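Plultow Teach Kit

A leader arm, a foot pedal and recording software for showing a robot a task by remote control. Made by Itunari.

The Teach Kit lets one person drive a robot through a job while every joint position and camera view is saved. You move the leader arm, the robot follows, and the pedal starts and stops each recording. No programming is needed to make a demonstration.

What's in the box
Leader arm with desk clamp
Foot pedal
Control box and power supply
Two 60-inch cables
Plultow Record license, one seat

Specifications
Leader arm weight: 900 g, without clamp
Recording rate: 30 or 60 samples per second
Demonstrations per session file: up to 50
Hand guiding: supported on arms with a free-drive mode

Working in simulation
Plultow Record also drives a simulated robot, using the same leader arm and the same pedal. Rooms load from the Fellow scene library — furniture, floors and wall finishes can be changed between takes. Files from simulated and real sessions have the same layout and can be mixed in one training set.
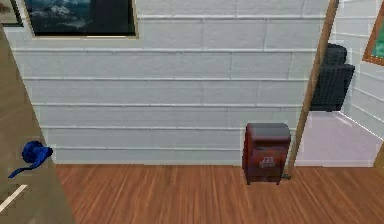

Camera views are set per session. Choose them before the first take, since a view added later will be missing from the earlier files. Bad takes can be marked with a double press of the pedal and removed at export.

Setup and support
Allow an hour for the first setup. Left-handed operators should move the clamp to the other side of the desk and run calibration again. The setup guide is by Razia Rind and Haris Hayat. For orders and spare pedals, write to Océane Li in sales.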